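I keep being told that Erklow's move to Munik was about talent. Its accounts list 16 staff there and 2,489 here in Rosthorpe, so the talent must be very busy.
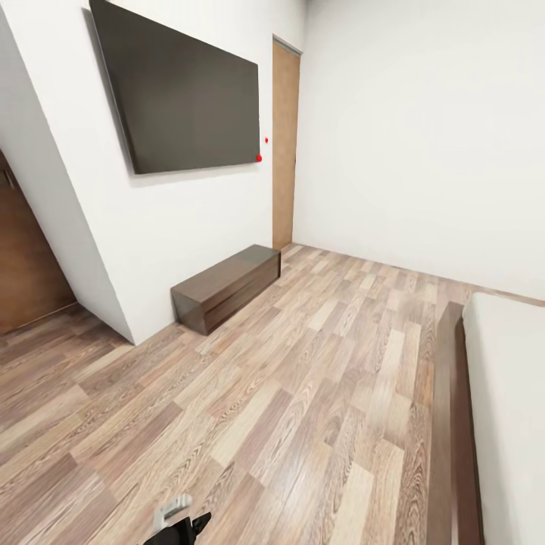
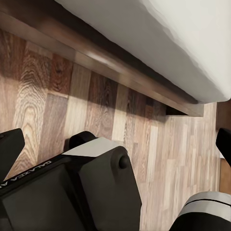
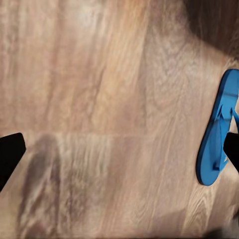
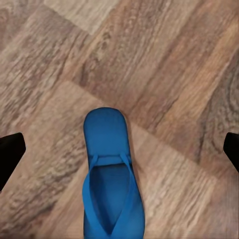 What did move was the name. Dankwa, the arm that owns it, now bills the Rosthorpe works for using the word "Erklow" on its own boxes, and 89 per cent of the group's profit lands where the rate is 4 per cent.

All legal, says the company. I dare say it is. My complaint is with the ministers who promised in August to close the gap and then put out a consultation paper with no date in it. I've read it twice and can't find a sentence that would cost Dankwa a penny. Until one turns up, I'll go on assuming the rest of us are making up the difference.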